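How to Hang Work for a Group Show

Measure the wall before you decide on an order. At Lurker the long wall is 742 cm, and we draw it to scale on paper with a cutout for each piece. Move the cutouts around until the spacing looks right, then tape them down and write the gaps in pencil.

Lean the work against the wall in that order and leave it there overnight if you can. Large paintings often need more room than the paper plan suggests. In June we took two prints out of the Pedero show at this stage and it was better for it.

Set a center line at 148 cm and snap it lightly in chalk. For each framed piece, measure from the top edge to the taut wire, take that away from half the height, and add what is left to the center line. Mark the hook there. Use two hooks for anything wider than 100 cm.

Check each piece with a level - the top edge, never the wire. Put felt pads on the bottom corners so the frame stays put.

Hang first, light second. Aim each lamp at the middle of the work and step to both sides to look for glare on glass. Video needs its own dark corner and a cable run taped flat to the floor.

Labels go up last, on the right, with the top edge at 140 cm. Wipe off the chalk with a dry cloth.

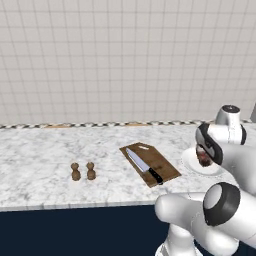

Keep the paper plan with the pencil measurements, and use it again when you pack the work for return.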